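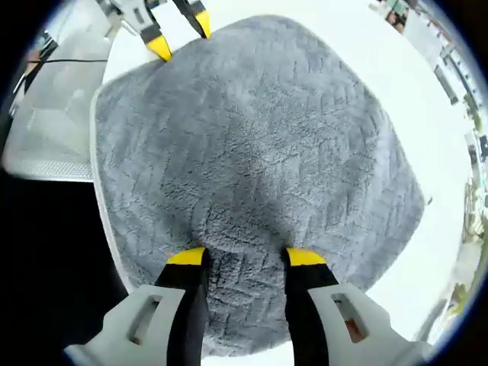
Home | Guidance | Site forms | Training | FAQ | Contact

Hand-held gripper work: frequently asked questions

These answers cover the house rules for recording sessions with hand-held grippers at all Voltex sites. They go with the Lendix session handbook and do not replace it. Where the two differ, the handbook applies. Last revised 2024-04-25.

Who do the rules apply to?

Anyone who picks up a gripper during a recorded session, including trainees and visitors. People who only review or label recordings follow the data handling rules, which are on a separate page.

Do I need training first?

Yes. You need the half-day introduction and one supervised session. Houshang Nikzad keeps the list of people signed off. If you have not recorded since last November, repeat the supervised session before you start again.

How should I grip soft items such as mats, cushions and towels?

Take hold with the fingertips and close only as far as you need to keep the item from slipping. On thick pile, press down a little first so that the tips have a fold of material to close on. A plush mat can be held at opposite ends, with one gripper on the near edge and the other on the far edge. Do not twist the tool to get a better hold. Open the fingers, move and try again.

Can I steady the item with my free hand?

No. If the task sheet calls for two grippers, both hands stay on the tools until the attempt ends. If it calls for one, keep the other hand out of view.

How hard can I squeeze?

The limit is 40 newtons at the fingertips. Most fabric tasks need far less. If the tips leave a mark that does not brush out of the pile, note it on the sheet and use less force on the next attempt.

What counts as a completed attempt?

The item has reached the end position on the task sheet, both grippers are open and clear of it, and you have held still for a moment. Stopping the recording while the fingers are still closed makes the attempt incomplete.

What should I do if I drop the item?

Carry on if you can pick it up again with the grippers. If it has gone out of reach, stop, mark the attempt as dropped and reset. Do not delete it. Dropped attempts are kept and labelled as such.

May I work around chairs, shelves and cables?

Yes, ordinary rooms are allowed and we prefer them to a cleared bench. Check the following before you start:

- Chairs on castors are locked or wedged.
- No cable lies where you will be pulling or lifting.
- Nothing on a nearby shelf will fall if you knock it.
- Papers, screens and photographs showing personal details are covered or turned away.

How often should fingertips be changed?

After 2000 grips, or sooner if the surface is split, shiny or coming loose. Change both tips on a tool together. The Ivus counter shows the running total for each tool, but it does not reset itself, so enter the change by hand.

Lint builds up quickly on fabric work. Wipe the tips between items with a dry cloth. Do not use solvent.

How long can a session last?

No more than 40 minutes, then a break away from the tools. Wrist strain is the complaint we hear most often. If your wrist or thumb aches, stop, and tell your supervisor the same day.

Can I use items from home?

Only if they are clean, have no sharp fastenings and are entered on form 153 beforehand. Items borrowed from other people need their agreement in writing.

My gripper does not close evenly. Can I fix it?

You may clean it and change the tips. Anything inside the housing goes to the Hosseinzadeh workshop with form 248. Tape the trigger open and label the tool so it does not go back on the rack.

Where do I send a question that is not answered on this page?

Use the contact form and give the site, the tool number and the task sheet number.

Related pages
Form 153: Items brought from outside
Form 248: Tool fault report
Cleaning and storing fingertips
Covering personal details in recorded rooms
Data handling rules for reviewers

Contact | Copyright Voltex | Back to top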